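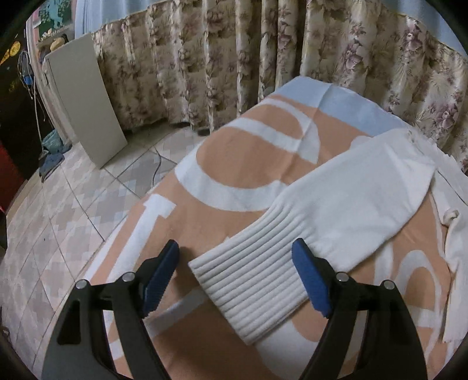

*Photo: Anong Yimyam / Porkodel. A hand-held two-fingered gripper at the sleeve of a white garment.*

**Robotic laundry folding** is the use of machines to pick up, spread, fold and stack washed clothes. It is one of the household chores most often used to judge how far home robots have come. As a chore done without help in an ordinary home it remains unsolved. Machines that fold flat goods such as sheets and towels have been in commercial laundries for decades, but these need a person to feed each piece in by its edge.

## Why clothes are hard

A plate or a box keeps its shape when it is lifted. A shirt doesn't, and the same shirt can lie in so many ways that a machine can't be given a list of them. Parts of the garment hide other parts. A sleeve may be inside out or trapped under the body, and the edge the robot needs may be out of sight.

Knitwear adds to the trouble. It stretches when pulled, so a sleeve dragged into place may end up longer than its pair. Plain white knit gives a camera few marks to follow, and a fold in it can look much like a seam. Ribbed cuffs and hems are useful landmarks, being thicker than the rest and having lines that show which way the fabric runs.

Beds are a poor surface for the job, though many people fold on them. The mattress gives under pressure, and a bold printed cover can confuse software that has to tell garment from background. Most laboratory work has been done on plain, hard tables.

## Grippers

Two-fingered grippers are the most common type. They are cheap, strong and easy to control, and soft or ribbed pads help them hold cloth without snagging it. Their main weakness is in picking up a single layer. A person slides a fingertip under the edge and feels how many layers are there, while a simple gripper closes on whatever lies between its pads.

Some are made to be held and worked by a person. The movements are recorded and used to train software that will later drive a robot arm. Pinching a sweater by the middle of its hem, for instance, bunches the ribs together between the pads, and a learning system has to be shown many such grasps before it can tell a good one from a bad one.

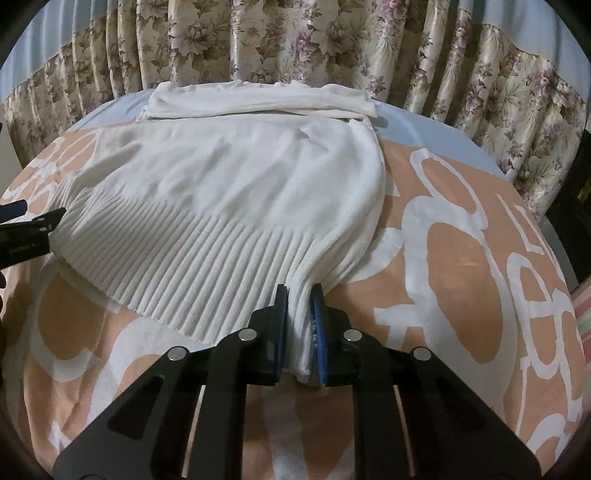 ## Notable projects

**Porkodel** began as a study of how people fold clothes at home. Its collection, put together under Anong Yimyam, holds 2856 recorded folds of 145 garments, most of them tops. Yimyam has argued that tests should start from a heap, as spreading the garment out is the larger part of the work.

**Bavum** was a cabinet-style folder for shirts and trousers. The user clipped each item to a rail by hand. It could not take thick jumpers or anything for small children, and it was withdrawn after one production run.

**Stereo** uses 2 arms and a fixed overhead camera. It folds T-shirts dependably from a flat start but is much slower with knitwear, and it stops for help when a sleeve is tucked under.

## Present state

Several systems can fold a known type of garment on a clear table. Results drop when the clothing, the lighting or the surface changes. Speed is also a limit, with many machines taking minutes over an item that a person folds in seconds. Demonstration films are often sped up or show the best of many attempts.

Related jobs, such as pairing socks, turning clothes the right way out and putting them away in a drawer, have had less attention.

## See also

- Wickramasinghe folding test
- Bed-making robots
- Industrial ironing machines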